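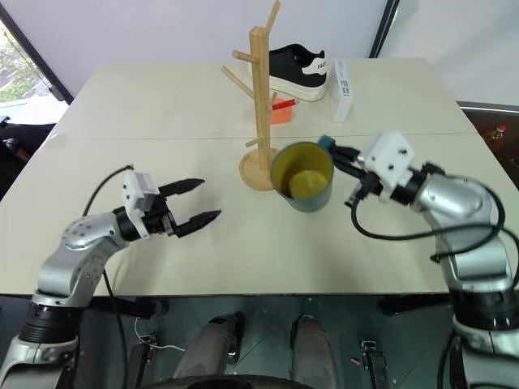
Mug tree and mug on the sorting table, Prarnside

Progress to 05/08/2025, Galindo household goods grant. Kitchen things mostly sorted, 46 items listed so far. Mug trees still turning up without mugs — we match what we can. Shoes still getting mixed in with kitchen, needs its own table realy.
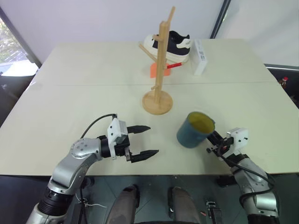

Marisol Agudelo, Stock and Sorting Lead

Pale wood mug tree to go out as a set with the dark teal mug, yellowish inside. Sneaker behind it to go over to footwear. 11 boxes left to open, 2 shelves short. Spend on track. Labels late — chasing Isotent again. Full list to folow in September.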